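Jastora Student Robotics Club
Mid-year progress report to the Zenlow Education Fund
16 January 2026

Dear friends at Zenlow,

Thank you, first of all, for your patience in waiting for this. We had promised it before the break, and then December filled up the way December does, with concerts and make-up tests and one very long fire drill. The students asked me to start by saying that they are having a wonderful time, so please consider that said!

You'll remember that the grant was $2,000, to cover the manipulation project in its first year. So far we have spent $915 of it, mostly on fasteners, cable, grip pads and a second set of jaws. Another $400 is set aside for the trip to the Tuveo student showcase in spring. The rest we would like to hold on to until we know which parts wear out first (my money is on the grip pads).

The project itself has settled into a nice rhythm. Students take turns working a pair of handheld grippers, one in each hand, going through everyday tasks at the table, and the recordings are what they will later use to teach the arm. Storage boxes have been the great favorite this term. A box with a handle on top and a latch on the front sounds like nothing much until you try it with two jaws in place of ten fingers.

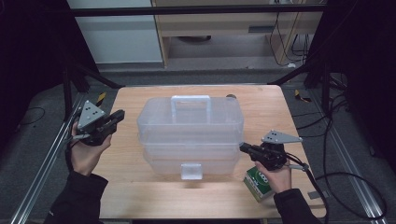 Ostapchuk, club advisor

We have almost 20 students on the list now, more than we planned for, and that has meant rethinking how we share table time. The older ones work in pairs, one on the grippers and one keeping the log, and they swap when the page is full. It was their own idea and I wish I'd had it in September.

Not everything has gone smoothly. We lost two full sessions to a recording problem that came down to a setting none of us had checked, and the students' notes from the early weeks were too thin to be much use. They have since written a one-page checklist and they are strict about it – stricter with me than with each other, I think.

Next up is trying the first trained routine on the arm with a single box, very slowly. We will send the spring budget sheet along with the showcase forms, and you are welcome to visit any afternoon we meet.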